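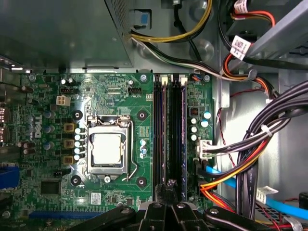 # About Carkine

Carkine checks robot cells that take electronics apart. We read the risk assessment, stand next to the machine for a few shifts, and write down where the two disagree. They usually do.

We don't build robots, sell grippers or take a cut from anyone who does. Our customers are recyclers, refurbishers and the firms that put in cells for them. A fair number come to us after being told their line is "fully compliant," and want to know with what. Good question. We ask it too.

## Why we're hard to impress

Most of the rules people quote at us were written with factory work in mind: the same part, the same place, the same motion all day. A used desktop computer is a poor fit for that. Two cases of the same model can arrive with different drives, different cable runs and a different number of zip ties. One still has its heatsink and the next one doesn't. A written procedure that starts "the unit is presented in its standard condition" has lost us by the first line.

We also don't put much faith in the word "collaborative." An arm can be gentle and still be holding something sharp. Sheet metal edges inside a computer case will open up a knuckle at very low speed, and a force limit set for the bare arm says little about the arm with a tool and a bracket on the end of it.

Then there are the checklists. We've seen a form signed off 200 times in a row without a single remark. Either that is the best cell in the country or people are signing at the end of the shift.

## How we came to do this

Carkine started as a side job inside Skamano, a repair and resale shop that had bought a teardown cell and couldn't get a straight answer on who was allowed to reach into it, and when. The manual said one thing, the installer said another, and the operators had worked out a third way that was faster than both. Somebody had to write the rules down in a form the operators would follow. That document grew, other shops asked for it, and in August the work moved out into its own company.

Skamano is still a customer. They get the same reports as everyone else and have complained about two of them.

## What we hold a cell to

We call our working rules the Kairys sheet. It is short on purpose, and it sits on top of whatever the law and the published standards already ask of you. It doesn't replace any of them.

- Mains power is off and the cord is out of the building supply before a case goes into the cell. A label saying so isn't proof.
- The power supply stays shut. No robot opens one and no person opens one at the cell.
- Cables are released or moved aside before anything they are attached to gets lifted. If the gripper meets more pull than expected, it stops and stays stopped until a person has looked.
- With the processor out in the open, fingers and tools keep clear of the socket unless that step is the one being run.
- Coin cells and any other batteries go in their own bin, by hand if need be.
- Anyone reaching in uses the stop that was tested that shift. Pausing the program from the screen does not count.
- Static straps are for boards being resold. If the board is going to scrap, say so in writing and quit pretending to wear one.
- Every change to the program, speed, gripper or fingers sends you back to the assessment. "It's only the fingertips" is a change.

## What you get from a visit

A visit takes two days. You get a plain report with the faults first, a list of what we did not look at, and the raw notes if you want them. We've logged 2,445 teardown cycles this way, and customers can read the whole log, dull parts included.

You don't get a badge. We tried one with Vandthorpe, who supply cells to smaller recyclers, and dropped it when it began showing up in sales brochures for machines we had never seen. Vandthorpe agreed it had to go, to their credit, and took it off their site within the week.

## What we can't tell you

We can't tell you that a cell is safe. We can tell you what we tested, how it behaved on those days, and which claims in your paperwork we found no support for. We won't guess at payback times, and we don't rate one maker's robot against another's.

If you want a visit, send us your risk assessment and the last month of stop records first. Please don't tidy them up.

Page last changed 8 Oct 2021.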